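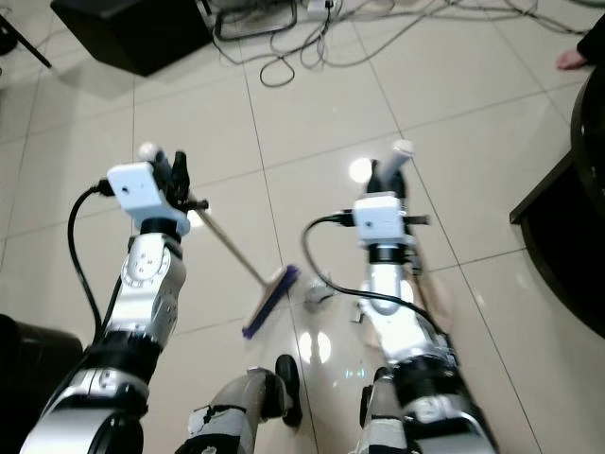

*Fig. 1. Sweeping task, head camera view. Broom handle in the left gripper, short white handle in the right.*

## Lab 4: Two-arm sweeping

Work in your Brisuver teams. Each team records 20 runs on tile, and every run gets its own line in the log.

- Start with the brush head on the floor, bristles down or tilted.
- Keep the wrist cables outside the elbow when you raise an arm.
- Stop a run after 185 seconds, finished or not.
- Save failed runs too. Mark them F.

Read Section 3 of the Zellia manual before you power up.

Logs are due Mar 30, 2020. The lab is worth 58 points.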